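# Staying Home on Purpose: Slogans and the Coast Path at Besson

15th August

For our summer project we looked at how small seaside towns ask visitors to come at a quieter time of year, and whether a friendly joke works any better than a plain parking sign. Besson has only 600 residents, so a sunny weekend there can feel like a street fair! We put 20 old slogans into one folder and asked people at the Plernenum ferry stop to pick a favorite.

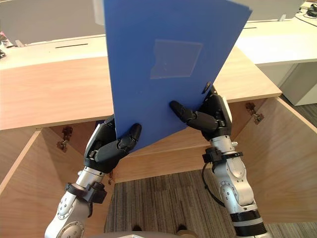

One reader of our first draft wrote back that the funny slogans only made her want to visit more, and that we should have asked about bus times instead. We thought this was very fair – we added 2 questions about buses that same evening.

In the end we spoke with 50 people, most of them waiting for the boat and happy to chat (a few for much longer than we had planned). The teasing slogans got the most smiles, though the plain one, "Try us in March," was the one people could still repeat to us afterward. 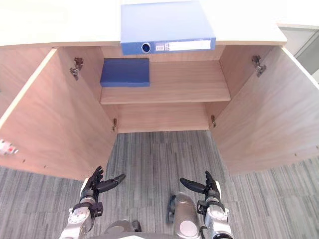
## What we would change

We would start earlier in the season and ask at the Bivetti campground too.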